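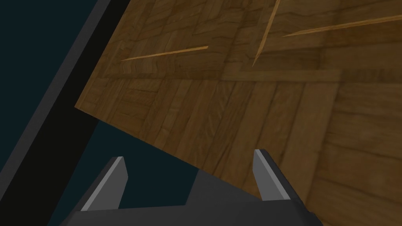 Figure 10. Wrist view in the simulator, fingers open, facing the plank surface.

4.3 Moving a station to shared operation

Read this section before the Flilla cell at Dukdale is released for stick pickup. It applies to the simulated station first. The physical station at Setport uses the same steps and the same job names.

Before you start

The station lead and both shift operators must have finished the Yau console lessons. Allow 30 minutes for the first run. Manual pickup continues at the next bench until step 7 is signed.

Steps

1. Log in at the console with your own badge. Do not use a shared login; the handover log records who accepted each job.

2. Open job 125 and select Simulation.

3. Select Wrist View. Check that both fingers are in view and open. The light-orange streaks on the wood mark the pick targets.

4. Set approach speed to 10 percent.

5. Press Step. The arm moves one waypoint and waits for the operator. Press Step again only after the new position has been checked on screen.

6. If the approach is wrong, press Hold and enter a reason code. Code 74 means "target angle not accepted."

7. When the run is complete, the operator and the station lead both sign the handover log.

Note: The grain of the wood can be close in tone to a target under low light settings. Raise scene brightness before changing the detection threshold.

CAUTION: Simulation and Live use the same Step button. Read the mode line at the top of the console each time you return to the station.

Changes to operator duties

Operators no longer pick sticks by hand at a released station. Their duties are checking approaches, clearing holds and entering reason codes. One operator may watch two released stations, but may not be assigned to a manual bench during the same period.

Holds are not counted against an operator's output. Shift reports list them under station events.

Operators who have not finished the console lessons stay on manual pickup at their current grade. The next lesson group starts in May.

Section revised 9/13/18. For job files and badge setup, see section 4.4.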